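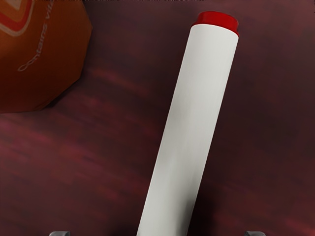

Penciled under my last entry, in handwriting I don't recognize: are you sure the pale batch is weak? It might just be young. Give it air and another week before you dump it.

Good thing somebody wrote that, and good thing I read it before I got to the sink. Whoever you are, you were right, and I owe you a bottle.

November, second page on the oak gall ink

Picking up from the pale batch. I strained it, put it back in the wide jar with a coffee filter rubber-banded over the top, and left it on the shelf by the door. Stirred it mornings when I remembered. When I wrote with it at first it went down like weak tea and I was ready to blame the galls. Tried it again this afternoon with the same dip pen on the same Vultlow sheet and it went down gray and was properly black by the time I'd rinsed the nib and come back! Such a good black too, cool, a bit purple at the thin end of the stroke. I wrote out the whole alphabet twice for no reason except that it was fun.

So, for the record, the recipe for that batch, which the last entry left half finished:

Galls, crushed not powdered, 400 g
Rainwater from the barrel, enough to cover and then two fingers more
Ferrous sulfate, added after straining, in three goes
Gum arabic from Ayaaba, soaked overnight, stirred in last
Two cloves per bottle against mold

I soaked the galls 14 days, cold, lid loose. No boiling this time. The boiled batch from September is still fine to write with but it throws a sludge that gets into everything, and the cold one has hardly any. The smell is better too. Boiled galls smell like a wet dog in a church, cold ones like a barn with the doors open.

Galls came from the two oaks behind the Drinalberg road, plus a bag from the market. The Drinalberg ones are small and brown with the exit hole already in them, and every book says those are the poor ones. Market ones are blue-green and hard as marbles, no holes. I meant to run them separately and then got excited and tipped both into the same pot. Next time: separate pots, masking tape on the lids, no tipping until the tape is on.

Iron. I'm still going too fast with it. First go turned the liquor from brown to a dark slate in the time it takes to say so, and I love that moment so much that I want to keep pouring. Don't. Too much iron is what eats the paper later on. Third go was smaller than the first two and I could probably have skipped it. Put a strip of the bathophenanthroline paper in a drop of it tonight (the little pack in the drawer under the window, not the pH strips, they look alike). It went pink, so there is loose iron in there. Paler pink than September, which went the color of cherry cough syrup. Progress!

Gum. The Ayaaba lumps are lovely, clear as barley sugar, and they take forever to dissolve. Overnight was just enough. I pushed the last bits through a stocking. With less gum the ink feathers on anything soft, with more it sits up on the paper and dries shiny and cracks when you fold it. The present amount is right for the dip pen. For brush it could stand to be thinner, and a spoonful of rainwater in the dish does it, no need to make a separate bottle.

Papers tried tonight, with the new black:

Vultlow laid, the cream one: crisp, no feathering, takes a hairline beautifully. Favorite by a long way.
Vultlow laid, white: same on the front, slight show-through on the back where I leaned on the downstroke.
Brown wrapping paper: surprisingly handsome. Somebody should letter jar labels on this.
Cheap copier paper: spidery. Fine for grocery lists.
The last of the old ledger paper, leaf 529: best of the lot, like writing on eggshell. I cut only a strip from the foot of it and the rest goes back in the folder. Please don't use it for swatches.

I also tried the black over a wash of the walnut ink. Walnut went down first, dried overnight, then the gall ink on top. The edges stayed clean and the brown warms everything up underneath. I'd like to do a whole sheet of this, maybe the drawing of the pump house, if I can get the wash flat. Mine puddled at the bottom left both times. Board needs a wedge under it.

Walnut notes while I'm here. The husks in the bucket have gone completely soft and the liquid is the color of strong coffee. Gloves, gloves, gloves. My left thumb is still brown from October and the dish soap is doing nothing. I reduced half of it on the Jodeo hotplate on its lowest setting, which is still a bit keen, so I kept lifting the pan off. Stopped when it coated a spoon. The other half I've left thin for washes. The thin one will go moldy first, so it goes in the fridge, marked NOT GRAVY in large letters.

Light test. New strips are up in the south window, half of each under foil: September black, November black, walnut thick, walnut thin, and one strip of the bottled blue-black for company. The plan is the full 365 days and no peeking under the foil, although I'd say the walnut is going to win this easily. Last year's walnut strip has barely moved. The beet one is, of course, a blank piece of paper with a faint air of regret. I taped it in opposite anyway.

Nibs. The gall ink is hard on steel. The nib I left in the dish over lunch came out with a bloom on it and now scratches. Rinse straight after, dry on the rag, drop of oil if it's going back in the tin. Do not put this ink in a fountain pen, mine or yours. I know it's tempting. The gum will set in the feed and the iron will do the rest.

Things still open:

Does the color keep deepening past the first week in the bottle, or is that all happening on the paper now? I've put some aside in a full, tightly corked bottle and some in a half-full one with the cork loose. Write with both at the end of the month, same nib, same paper.

Eggshell in the bottle. One of the old recipes drops in a piece to tame the acid. I want to try it in a small jar only. If it fizzes, note how long.

Wine in place of the rainwater. Several of the old recipes call for white wine. Cheap bottle, half batch, the holed galls only. Very curious about this one and I might start it tonight if there's room on the shelf.

Need more small corks, more blotting paper, and a funnel that hasn't been used for walnut. Cream Vultlow is down to a few sheets, so go easy until the order comes.

Jar of pale batch (no longer pale) is on the second shelf, left side, filter still on. Try it, and leave your strip in the back of this book with the paper and nib written on it. Stir first, it settles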